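Print this post | E-mail this post
2 comments | Share (8)

Shrinkage in cotton knits, and why the label is not much help

Most of the shirts I have ruined were ruined in length. The chest measurement barely moves, the body loses an inch or more, and the result is a shirt that fits while standing still and rides up when reaching for a shelf. I spent part of the spring measuring this on my own laundry, and the numbers are now in good enough shape to write up.

First, the mechanism. A T-shirt is usually jersey, a single knit made of interlocking loops. On the knitting machine and later in finishing, the fabric is held under tension, mostly along its length. The loops are pulled tall and narrow. If the cloth is dried or pressed in that condition, it stays there for a while. Water and movement let the loops slide back toward the shape they would prefer, shorter and wider. The trade calls this relaxation shrinkage. The fiber itself has not become any smaller. The cotton swells across its diameter when it takes up water, which pushes the loops around and speeds up the process.

Woven cotton does the same thing by a different route. The lengthwise yarns are stretched flat in weaving and then regain their crimp in the wash. A woven shirt generally loses less than a knit one, and it loses most of it early.

Second, the dryer. I used to assume that heat was the whole problem. Heat matters, but tumbling matters at least as much. A wet knit lying flat in still air will relax part of the way and stop. The same knit lifted and dropped for an hour keeps getting small mechanical nudges while its loops are free to move, and it goes most of the way to its final size. High heat then gets the fabric past dry, and the last stretch of over-drying seems to do more harm than the rest of the cycle. On my machine the sensor setting called "more dry" is the worst choice available for a T-shirt.

The method was simple. I bought plain shirts from two brands, Mulach and Plorkinine, the same nominal size and both labeled as all cotton. Before the first wash I marked each one with a laundry pen: a dot below the collar seam at center back, and another 10 inches straight down. A second pair of dots ran across the chest with the same spacing. I then measured between dots after every wash, with the shirt laid flat and smoothed by hand but not pulled. Measuring dots avoids the argument over where a hem begins.

Half of the shirts went in the dryer on medium. The others were dried on a rack. All of them were washed in cold water with the same detergent (Nuvlow powder, which I had in the house) and spun at 700 rpm. My washer will go faster, but the faster spin left hard creases that made the measuring unreliable.

The results for length, between the dots:

The Plorkinine shirts lost a quarter inch on the rack and a little under half an inch in the dryer.

The Mulach shirts lost three eighths on the rack and five eighths in the dryer.

Across the chest, neither brand changed by more than I could put down to my own handling. One of the Mulach shirts measured slightly wider after its fourth wash, which is consistent with loops going from tall to round.

Nearly all of the change happened in the first two washes. By wash 8 the readings had been flat for some time and I stopped. I should note that a quarter inch over a 10 inch gauge is a larger number than it sounds when carried down a full-length body.

Kenji Oyelaran, who used to do quality work for a uniform supplier, read an early draft and made two corrections. The first was that I had been measuring the shirts too soon. Cotton keeps some moisture after it feels dry, and the test labs let samples rest in a room at controlled temperature and humidity before anyone touches them with a ruler. I do not have such a room, so I settled for leaving the shirts out overnight and measuring at 9 a.m. The scatter in my readings dropped noticeably. The second was about torque. Single jersey tends to skew as it relaxes, so that the side seams creep around toward the front. I had seen this for years and blamed the sewing. It comes from twist in the yarn, and no amount of careful folding will correct it.

He also asked whether I had checked the sleeves. I had not. A sleeve is cut from the same cloth, but it is short, so the loss in inches is small and easy to miss. What does show is the hem of the sleeve, where the thread is often polyester and does not shrink along with the cotton. The edge goes wavy. There is a similar effect at the neck, where the collar is ribbed, and rib recovers differently from the jersey it is sewn to.

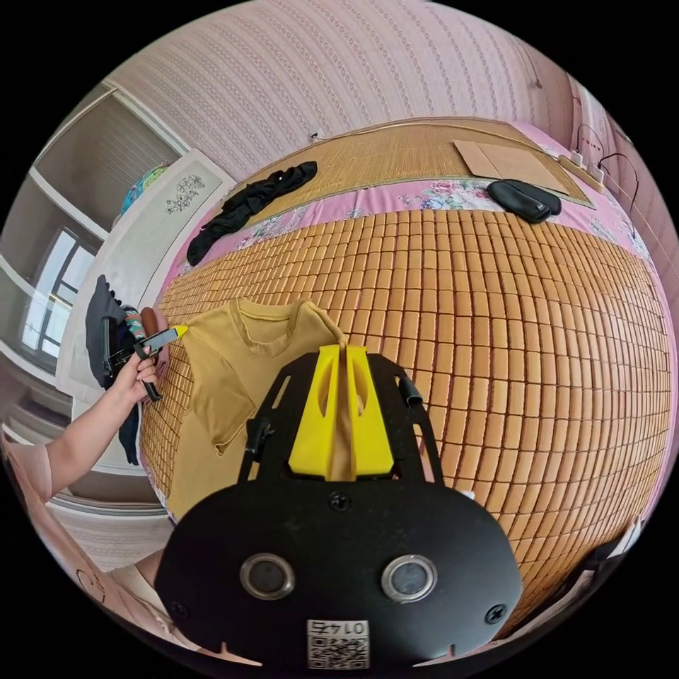
Can a cotton T-shirt that has shrunk in length be stretched back?

Partly, and only for a while. Soak the shirt in cool water, press the water out in a towel, lay it flat and ease the body downward by hand, working from the side seams and not from the hem. Let it dry flat. I recovered half of the lost length on one Mulach shirt this way. The next wash took it back again. Hair conditioner in the soak, which is widely recommended, made no difference that I could measure, though it did make the shirt slippery to handle.

A few notes on buying. The word "preshrunk" has no fixed meaning to the shopper. It may mean that the fabric was compacted mechanically before cutting, which works well, or that it was treated in some lighter way, which works less well. Both of my brands carried the word. Heavier jersey with a tight stitch moves less than thin, open jersey. A cotton and polyester blend moves less again, at the cost of holding on to odors.

I have a Yimyam shirt in a blend waiting for the same treatment, and the dots are already on it. I expect to have the numbers in June. In the meantime I have moved all of my knits to the rack, with the exception of socks, which I have decided not to measure.

2 comments
Share this (8) | E-mail | Print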